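Ticket 800 — Curtains catch when drawn, pattern off at the middle
Opened by: Veronika Imhof
Product: Nirnetti floral panels, lavender on white, pair, on Strebel ceiling track
Status: Closed

Original report

I have two Nirnetti panels on a Strebel track in the back room. The right-hand panel slides fine until it gets near the middle of the window, then it catches and I have to tug it. The left-hand panel is fine the whole way. When both are closed, the columns of flowers don't line up where the panels meet. The right panel looks a little lower than the left. I noticed it on Monday after I put them back up from the wash. I can't say for sure if it was like that before, because I used to leave them open most of the time.

The window is 53 inches wide. The track is one piece, no join. I have not cut or hemmed anything. The panels are the length they came in.

First reply from support

Thanks for the details. There are two separate faults in your report and they may or may not be connected, so please try these in order and write back after each one.

First, open both panels all the way and run an empty glider along the track with your finger. If it catches in the same place with no fabric on it, the problem is in the track. If it runs freely, look at the gliders and the header tape.

Second, count the gliders on each panel. They should match.

Please don't spray anything into the track yet. Household oil collects dust and can mark the top of the fabric, and it shows on white.

Customer update

Took both panels to the ends and slid a spare glider along. It runs freely from the left end to the middle. Just past the middle there is a small bump. It doesn't stop the glider, but I can feel it. Going back the other way I can feel it too.

The left panel has one more glider than the right. I found the missing one in the bottom of the washing machine, in the rubber seal. It has a hairline crack down one leg so I haven't put it back.

I tried standing on the step stool with a flashlight and I can't see anything inside the channel. The light from the window makes it hard.

Reply from support

That explains part of it. With one glider missing, the header tape sags between the two gliders on either side, and the panel drops at that spot. If the gap is near the leading edge, it will look as if the whole pattern sits low when the curtains are closed. A cracked glider should be replaced. We will mail a small bag of the right size.

For the bump, please check the bracket just past the middle. On this track the bracket screw goes up through a clip above the channel. If the clip has been turned too far, it presses on the upper wall and narrows the path. Back the screw off a quarter turn and try the spare glider again.

Could you also send a photo of the print so we can confirm which version of the pattern you have? There is an older run with a shorter repeat, and the two runs do not match when hung side by side.

Customer update

Photo attached. The screw is next, I need to find a short screwdriver that fits between the track and the ceiling. 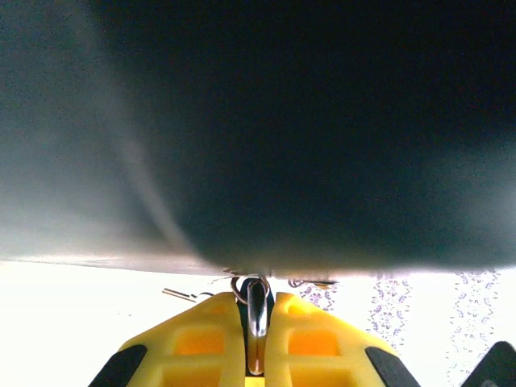 Photo

Reply from support

Got it, thank you. The purple motifs on the right side come out well enough to see the small flowers and leaves running down in columns, with the dots between the curls. The left half is too bright to show any print, so we can't compare one side with the other from this. The columns do look like the style of the current run, but we would need the repeat measured to be certain.

To measure it, lay one panel flat on a bed or the floor. Pick any flower you can recognize, and follow the column down until you reach the same flower again. Write down that distance. Do the same on the other panel. We only need to know whether the two numbers are the same.

If you would like to send another photo later, draw the curtains in the evening and turn on the ceiling light. White fabric with a pale print loses most of its color with daylight behind it.

Customer update

Measured both on the bed. Same distance on both panels, I did it twice. So it isn't a mixed pair.

While they were down I checked the header tapes. The cords on the right panel were pulled tighter than on the left. I must have done that when I rehung it, there was a knot I didn't remember making. I undid it and pulled both panels flat, then gathered them again to the same width.

The screw was overtightened. I gave it a quarter turn back and the glider still touched. Another quarter turn and it goes past without anything. The track is still firm, I pulled on it from both sides of the bracket.

Reply from support

Good. Leave the screw where it is as long as the track doesn't move. The replacement gliders are on their way. When they arrive, take the end stop off, slide one on, and hook it into the empty pocket on the right panel. Check that you are using the same row of pockets on both panels. The Nirnetti tape has an upper and a lower row, and one hook in the wrong row is enough to tilt the leading edge.

For the next wash, take every glider and hook off before the panels go in — a cracked one can snag the fabric. Loosen the cords fully and hang the panels damp if you can.

Customer update

Gliders came this morning. Put one on and checked the rows. Three hooks on the right panel were in the lower row and the rest were in the upper, so that was most of the drop. They're all in the upper row now.

Both panels slide the full way. The flowers line up where they meet, or near enough that I have to go looking for the difference. There is a slight wave in the hem on the right side that I think is from the wash. I'm going to give it a week to hang out before I iron it.

I have gliders left over, I'll keep them in the drawer. You can close this.

Closing note

Cause of catch: bracket clip overtightened against channel. Cause of pattern offset: one missing glider, uneven cord tension, and hooks set in mixed rows. No fault found in fabric. Replacement gliders sent at no charge. The customer was told to reopen this ticket if the hem wave is still there after ironing on the reverse side with a cool iron.

Recent tickets

Strebel track: end stop won't stay in
Virumier roller blind rolls up crooked
Nirnetti panels: which side of the tape faces out?
Heston tension rod slips on painted wall
Hem length different after first wash
Virumier blind cord too short for tall windows
Gliders squeak in cold weather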